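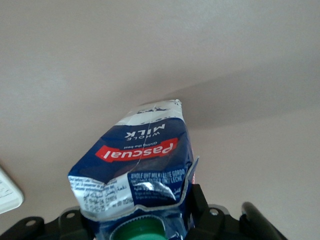 潰れた牛乳パックを逆さに把持中。緑のキャップが下。手首カメラより。

トレンドホルムの分別セルで起きた把持力の不具合について、何回かに分けて書きます。同じ系統のグリッパを使っている人の参考になれば。長いです。

1
セルの構成から。アームの先に2本指の電動グリッパ、手首に小型カメラ。制御ソフトは社内で「Koo」と呼んでいるもので、把持計画と力の設定を全部ここで持っています。対象は飲料容器。紙パック、ペットボトル、缶が混ざって流れてきます。

2
症状。紙パックをつかんだあと、指が止まらずに閉じ続けることがある。把持力の上限は20Nに設定してあるのに、ログに残っていた最大値は53N。空のパックなら潰れるだけで済みますが、中身が残っているものだと口から噴きます。実際に一度噴いて、コンベヤを止めて清掃しました。

3
最初に疑ったのは力センサのゼロ点ずれ。校正をやり直して再開したところ、その日は出ませんでした。直ったと判断して記録を閉じたのですが、これが失敗。翌日の午前中にまた出ました。再現条件を確かめずに閉じたのは自分です。

4
次に疑ったのは指の機構側。ボルトの緩み、ガタ、爪の摩耗を順に点検。増し締めも全部やりましたが異常なし。ここで半日使いました。

5
手がかりはログの時刻でした。過大な力が出た回は、どれも把持の途中で対象の分類が切り替わっている。「紙パック」でつかみ始めて、持ち上げたあたりで「ボトル」に変わる。

6
紙パックにもねじ式のキャップが付いているものが多いです。逆さに持つとキャップが手前に来て、側面は折れて形が崩れている。手首カメラからだと箱に見えにくい。分類器がキャップに引っ張られて、ボトルと判定し直していました。

7
誤分類そのものは想定内です。まずいのはその先で、分類が変わるとKooが把持パラメータを読み直す作りになっていた。つかんでいる最中でも読み直す。しかも読み直しの瞬間、力の上限がいったん初期値に戻る。初期値は「制限なし」でした。

8
つまり上限が消えている短い間に、指は位置指令だけで閉じます。紙パックは柔らかいので指が奥まで入る。入った分だけ縁や折り目に当たって、力が跳ね上がる。硬いボトルだと先に位置偏差の異常で止まるので、紙パックでばかり目立っていたわけです。

9
安全面の話。このセルは柵付きで、扉を開ければ駆動電源が落ちます。人が指に触れる状況では起きていないし、けがもありません。ただ、教示のときはイネーブルスイッチを握って柵の中に入ります。そのときに同じ読み直しが走る可能性は否定できなかったので、修正が済むまで自動分類を有効にした状態での教示を禁止しました。

10
直したのは4点。
・把持中はパラメータの読み直しを禁止。放すまで保留する
・力の上限の初期値を「制限なし」から最小値に変更
・上限が未設定なら指を動かさない
・グリッパ本体側にもハードウェアの電流制限を設定

11
最後のひとつは、もともと本体に機能があったのに使っていませんでした。ソフトで見ているから要らないという判断が導入時の記録に残っています。力の制限をソフトの1か所だけに任せていたのが、今回いちばん反省しているところです。

12
確認試験は、潰れ方の違うパックを使って、把持中にわざと分類を切り替える信号を入れました。逆さ、横向き、キャップ側、底側。修正後は設定値を超えた記録はありません。逆さの試験ではキャップが緩いパックだと残りが垂れるので、下に受け皿を置いています。

13
残っている課題。キャップ付き紙パックの誤分類はまだ直っていません。学習データに潰れた状態のものが少ないので、追加で撮っています。分別先を間違えるだけなら後段で拾えるため、優先度は把持力の件より下げました。

14
ラスデールのセルにも同じ版のKooが入っています。4月の更新以降の版が対象です。あちらは缶が中心で症状の報告はありませんが、初期値の問題は同じなので、先に電流制限だけ入れてもらいました。ソフトの更新は次の停止に合わせる予定。

15
質問をもらったので追記。「位置偏差の異常検出を厳しくすれば止まったのでは」という件。試しました。紙パックは潰れながら指に追従するので、偏差がほとんど出ません。閾値を詰めると今度は正常な把持まで止まります。柔らかい物には効かない方法でした。

16
もうひとつ追記。ログの取り方も変えました。以前は把持の開始と終了の値しか残しておらず、途中の力は別ファイルで、保存期間も短かった。今は力の上限値そのものを力の実測値と並べて記録しています。上限が消えた瞬間がグラフで見えるようになりました。最初からこうなっていれば、ボルトの点検に半日かけずに済んだと思います。

17
修正版の番号と設定ファイルの差分は、フィラーステッドの共有フォルダに入れてあります。関係者はそちらを見てください。ラスデールの更新が終わったら、このスレッドに続けて書きます。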